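1/16/24

So I finally gave up on the kitchen table I bought back in December and went looking for a new one. My rule was simple: light wood, under 65 inches, and no wobble (the old one wobbled if you looked at it funny). I tried two at Plutwood and hated both. Too shiny, and the legs got in the way of my knees!

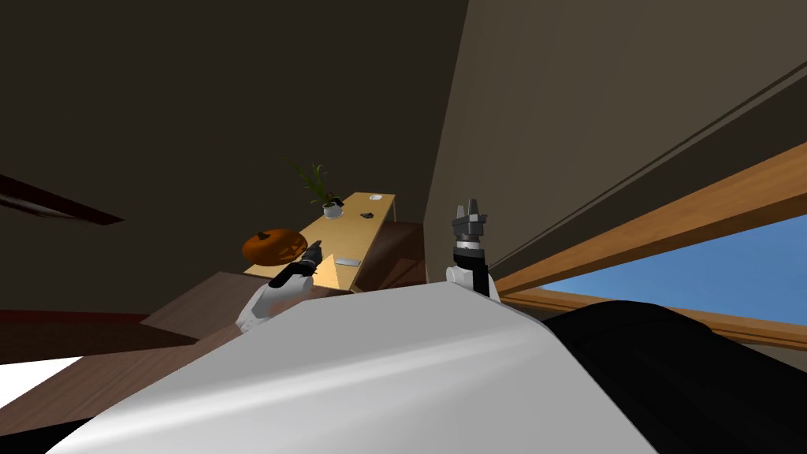
Light wood table, dark wall, a window close by. Sold on the colors!

I ended up ordering the 56-inch one from Wenik, which took 9 days to show up and most of an evening to put together. The bolts were in the wrong bag, but whatever, it's up. Now I need chairs, and the ones I like are $90 each, so we'll be eating on the old bench for a while.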